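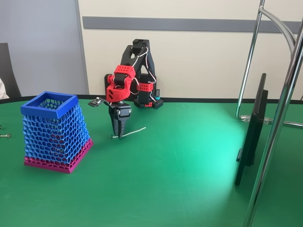
The Hodora kit arm over a white cable, basket to the left.

Zuna showed its Hodora desktop arm at the Mesier open day in February. Ashok Negi ran our session, which lasted 30 minutes. The kit is sold as printed parts in black and red, with a two-finger gripper, and the wiring runs outside the arm from base to wrist. Negi quoted 12 weeks for delivery and a minimum order of 10 units for schools.

The demo task was cable pickup - thin stock, laid flat on the table. Rated supply is 240 V through an external adapter. Spare fingers are listed separately. We asked for the price of the Phan controller and are waiting for a reply.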